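From: Serena Lombardi
To: Flelladgate building users list
Date: Oct 12, 2026
Subject: Re: Lights and mezzanine at Flelladgate, what is staying

Gebhard Kaufmann wrote:
> Can someone tell me where we stand with the main hall? I have read
> the last three messages and I still don't know if the ceiling is
> being boxed in or left as it is. Urs says left, the Vasilakis quote
> says boxed in. I also need to know about the lights before I order
> anything for the packing tables, as there is no point in me buying
> 600 worth of desk lamps if the round ones are being kept.
>
> And is the railing upstairs being painted or not? Leif was told
> yes, I was told no.
>
> Gebhard

Gebhard, all,

The ceiling is being left as it is. The Vasilakis quote was written before the spring meeting and still has the boxing-in as item 4. I have asked them to take it out and send a fresh one. It comes off the total by 2000, so please don't work from the old figure.

The reasons are the ones Urs gave at the time. We would lose height over the mezzanine, and anyone wanting to get at the ducts later would have to cut a hatch. A white ceiling with the beams showing is fine for what we do in there. It does need a wash near the stairs, and Kha La has the long pole for that.

On the lights, the round recessed ones stay. They were bright enough at the bottle tables for everyone I asked, apart from the two places nearest the back wall. The strip lights further into the room also stay for now, but Ukden will be asked to price new ones for December. I would hold off on the lamps, Gebhard. If you must have some, get two for the back wall and see how you go.

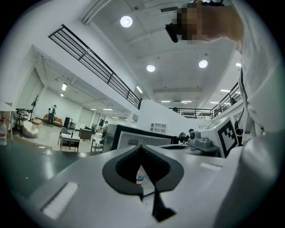
Main hall looking up, with the round lights, the strip lights further back and the mezzanine railing on the left.

The railing is not being painted. It is black already and the balcony edge under it is white, and both are to be kept that way. What Leif was told about was the handrail on the back stairs, which has lost most of its paint and is a separate job. Leif, if you still have the tin from last time, could you check whether it has gone off? A new one is 500 ml and we would need two.

Other things while I am writing:

The bottle tables are staying under the round lights until the Unato order is finished. Please put the full crates against the wall at the end of a shift – they have been left across the way to the stairs twice this month. Empties go under the mezzanine.

The gap between the tables should be 900 mm. Urs has marked it on the floor with tape. If the tape lifts, tell him or me and don't guess.

I have not had an answer about the heating, so there is nothing to report there. I will chase it again when the new quote comes in.

Could anyone who disagrees with the ceiling decision reply to the list and not to me alone? I had four separate replies last time and had to copy them all across.

Serena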